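Lunchbox season, and why I've stopped fighting it

The school year is nearly done and so am I. It's December, the jacarandas have dropped their purple muck all over the driveway, and I've got two and a bit weeks of packed lunches left in me (if that). So naturally I've decided to write a very long post about leftovers.

It started with Mimoza Dimitriou at work, who brings the same lunch every single day. Rice, greens, a boiled egg, chilli oil. I used to feel a bit sorry for her and then I watched her eat it while I queued for a $19 focaccia in forty-degree heat, and I thought, hang on.

So this term I've been cooking double on purpose. Not "meal prep", I can't stand the phrase, it makes me think of blokes at the gym with six identical chooks. I just make whatever we're having for tea and make too much. Pumpkin curry was a winner. Zucchini slice is always a winner! The lentil bolognese was fine on the first day and by the third I was hiding it behind the yoghurt so I didn't have to look at it.

In-ho Yoo (hi In-ho, I know you read these) told me to freeze things flat in bags so they thaw faster, and he's right, it's brilliant, except I never label anything and we've now had surprise stewed rhubarb on pasta. Once. The kids still bring it up.

The other discovery is the bakery at Clelow, which does yesterday's rolls at 50 cents each after three in the arvo. I buy a dozen, slice them, straight in the freezer. They come out good enough for a toastie and nobody in this house has complained, apart from the small one, who complains about everything with a crust.

Which brings me to containers. I had a huge clean-out of the bottom drawer last weekend and threw away every lid without a partner. It felt fantastic for an hour and then I found three of the partners in the car. Glass is lovely at home but too heavy for school bags, so I've gone back to plastic, in the loudest colours I can find, so they might come home again.

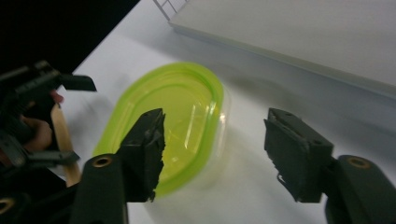
Lime green, oval, very hard to lose.

Kristýna Rusnák swears by writing the surname on the bottom in nail polish and topping it up every holidays. I've bought a bottle of bright red for the job and it's sitting on the windowsill next to the sunscreen.

If you've got a cold lunch that survives a hot schoolbag and doesn't involve tuna, please put it in the comments. I'm begging. We're having zucchini slice again tomorrow.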